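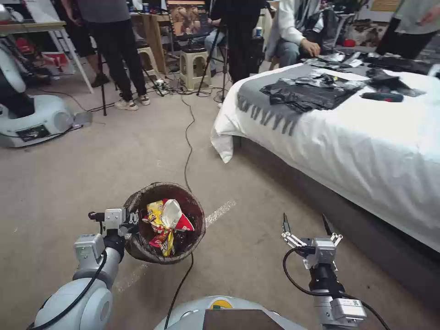
4.3 Comparing two grippers on the wastebasket task

Do this section after both arms have passed the homing check in 4.2. Use the same controller settings for both grippers, or the results cannot be compared.

1. In Sketico, open the Grip page and select the left arm.
2. Set the closing force to 40 percent and the finger speed to 200 mm/s.
3. Move the open fingers over the rim of the basket, one inside and one outside.
4. Close the gripper and wait for the "Hold" message.
5. Lift slowly and keep the basket over the floor for 4 seconds. Write down any slip.

Caution: Keep one hand near the stop button. The cable outside the wrist must have enough slack before you turn the joint.

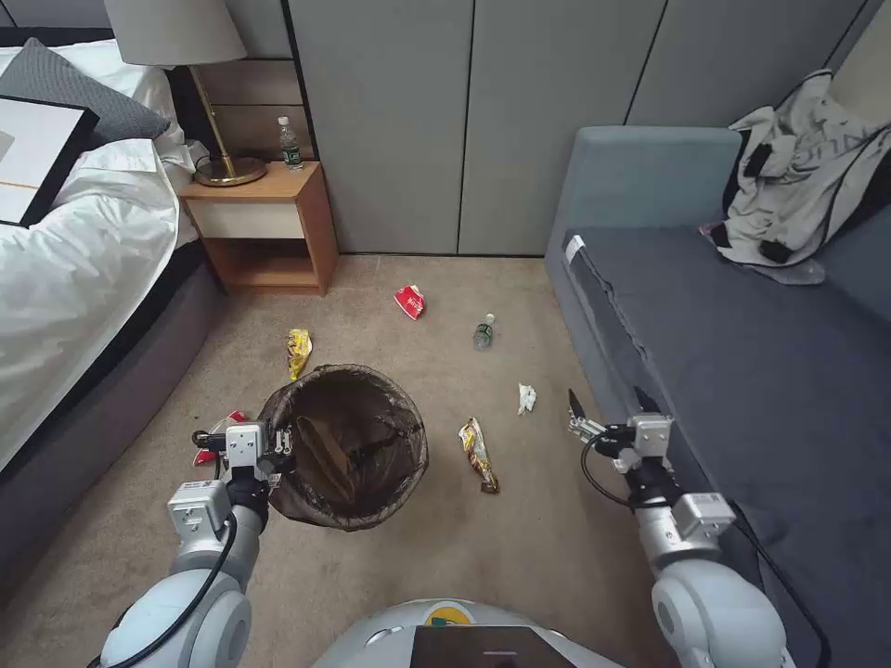

Sketico stores each trial under the name of the gripper, so please change the name before you change the fingers. Begin with the arm that holds the rim and keep the second gripper open until the first one reports contact. With a mesh basket and a folded bag liner, as in this bedroom setup, the contact signal can come early — the liner is soft and the fingers close further after it. If this happens, raise the contact threshold to 78 and repeat the trial from step 3.

Note: Small wrappers on carpet are a separate test. See 4.4 for the fingertip angle.

6. Repeat steps 2 to 5 with the right arm.
7. Press Export and choose "Both arms".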